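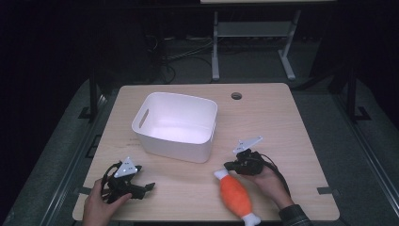 White storage bin and orange plush toy on a light wooden table.

TRAVENT TO SUPPLY TOY STORAGE BINS TO POKCOMBE FAMILY ROOMS

POKCOMBE – Travent will supply 500 open-topped storage bins to family rooms in Pokcombe, the company announced today. Deliveries begin in December and will reach 12 sites.

The white plastic bin has rounded corners and an oval hand-hold near the rim. It is intended for plush toys and other soft playthings that are put away at the end of each session.

Tanner will handle delivery. Rooms wishing to join the program may apply to the Travent office in Pokcombe before 4 p.m. on the closing day.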